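**Notes from the cleaning cupboard**

I've lived in the same flat for years and I still manage to run out of washing-up liquid on the one evening everybody comes round for dinner. So in July I finally did what my neighbour Carmela Zabala has been nagging me to do – I wrote a proper list and stuck it inside the cupboard door!

It's a dull little list (floor cleaner, cloths, bin bags, something for the bathroom) but it has stopped me buying a third bottle of the same thing. I go once a month now, straight after breakfast, when the aisles at Jastow are quiet and you can park near the door. My last shop came to 32 with bags included, and I'd budgeted for more, so I treated myself to a decent scrubbing brush.

One small thing I've started doing is writing the month on each bottle in marker pen when I open it. My sister laughed at me, then went home and did the same. I also gave up on decanting everything into pretty jars. They leaked, the labels fell off, and I couldn't remember how much to add to a bucket.
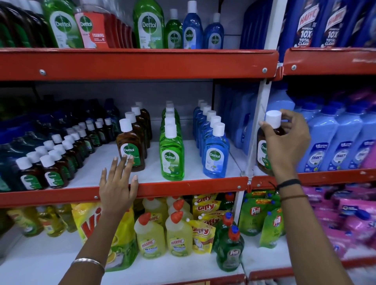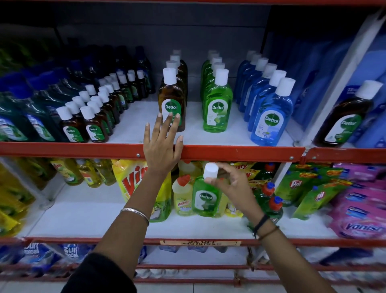 Brown bottles and green.
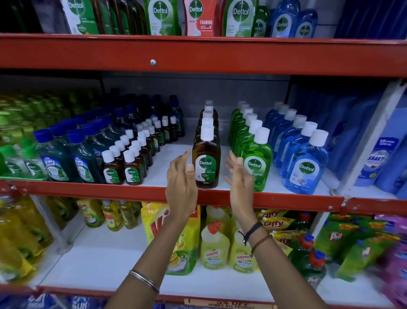
Where should I keep cleaning products if I've only got one low cupboard?

Put them on a high shelf elsewhere, upright with the lids tight, and keep cloths and brushes in the low one.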